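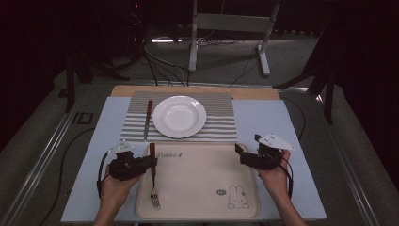

A plate and knife set on a striped placemat.

Vullham lunch club to move to former bank building in October

The weekly lunch club in Vullham will leave the Methodist schoolroom this autumn and reopen in the old bank on Penner Street, its organisers have confirmed.

The club has met in the schoolroom for eight years, but the lease ends in September and the owners plan to turn the building into two flats. Members were told of the move by letter on Thu 20 August.

The new room has space for 80 people at one sitting. The schoolroom could only take half that, and for most of the past year the club has had to run two sittings, one at noon and the other at a quarter past one.

Kosmas Michailidis, who took over the running of the club from his aunt, said the second sitting had never been popular.

"People come to see their friends, and if your friend is down for noon and you are down for the later one, you miss each other at the door," he said. "We have wanted everyone in the same room for a long time."

The bank closed its Vullham branch several years ago and the ground floor has stood unlet for much of the time since. The counter has been taken out, but the strongroom door is staying where it is, as the cost of removing it was more than the rest of the work put together. The strongroom itself will be used to store chairs.

Kelteck, the building firm carrying out the work, has already put in a ramp at the side entrance and widened the door to the toilets. A kitchen is being fitted at the back, where the manager's office used to be. The firm said the gas supply still had to be connected and that this was the only job likely to hold things up.

Meals will be served at the table, as now. Diners will be asked to choose between two main courses when they book, and there will be a pudding each week. The price is not changing this year.

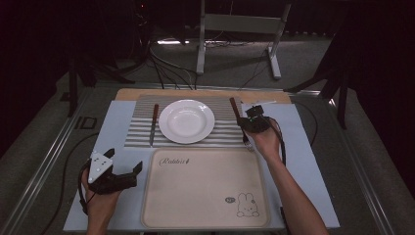
Do members need to book again for the new building?
Anyone already on the list will be moved across and keeps their place – new diners should ring the club or leave their name at the library.

Parking may be harder than at the schoolroom, which has its own yard. Penner Street has short-stay bays only, and the nearest long-stay car park is behind the swimming baths, a walk of a few minutes with a slight hill. The Zornach minibus, which brings members in from the villages, will be allowed to stop outside the side entrance to let people off.

One objection to the change of use was made by a neighbour worried about bins being left in the shared passage. The club has agreed to keep them inside the back gate until the evening before collection, and the objection has been withdrawn.

There will be no lunches during the last week of September while the tables and crockery are moved. Mr Michailidis said he hoped to find someone with a van, and that the piano would be going too if it would fit round the corner in the passage.

"If it won't, it will have to find another home," he said. "It needs tuning in any case."

The first lunch at Penner Street is planned for the second week of October. An open morning will be held a few days earlier for anyone who wants to look round, with tea and coffee from ten o'clock.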